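Ticket 616: Food waste caddy missed again, app says "collected"
Opened by: Yufang Lu
Service: Privlow kitchen and yard waste pickup
Status: Resolved

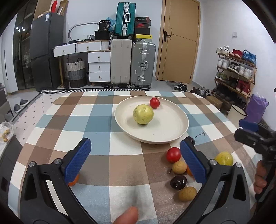
Hi again, Yufang here, the one with the green gate on the Oláh Street side. So my caddy got skipped this morning and the Notorach app is telling me it was emptied at 6:40, which is funny as I was standing in the kitchen looking right at it, full to the lid. I know the first thing you'll ask is what's in it, so let me save you the trouble: fruit and vegetable scraps, coffee grounds, eggshells, and that's it. We're a fruit household (there's a cherry tomato on a plate on my checkered tablecloth as I type, plus a speckled yellow-green thing next to it), so the caddy fills up fast and I really can't go two weeks between pickups in this heat!

What I've tried so far:
Logged out of the app and back in. Still says collected.
Deleted the app, put it back on, same story.
Checked the lid sticker. It's there, number 420, a bit faded but I can read it fine.
Asked next door. Theirs was emptied, so the truck did come down our street.

This is the second miss since January. Last time the chat person told me to put it out earlier, so now it goes out the night before, and here we are.

Reply from Zhiqiang Lei, route support
Hi Yufang, sorry about this. I pulled up your address and I can see a scan at 6:40, but it's on caddy 402, and that one belongs to a house on Zemach Court. Somebody typed the number in by hand and it landed on your account. Could you tell me if the square code on the sticker is scratched or worn? The driver's reader needs that part, the printed number is only a backup.

Reply from Yufang Lu
Oh, okay, yes. The number's fine but the square has a big pale patch right across it. I scrub the lid down with the yard hose and a stiff brush, so that one might be on me, oops. Can I print a new one at home or do you send them?

Reply from Zhiqiang Lei
We send them, the home printed ones don't hold up. Two are in the mail to you. Put one on the lid and one on the front just under the handle, and leave the old one where it is until they come. I've taken the wrong scan off your account and booked a make-up pickup for tomorrow before 5 p.m., no charge.

Reply from Yufang Lu
Truck came at 4, caddy's empty, app finally agrees with me! Stickers haven't shown up yet but I'm happy for you to close this. If they're not here by next pickup I'll open a new one.

Closed by Zhiqiang Lei. Cause: worn code, manual entry error.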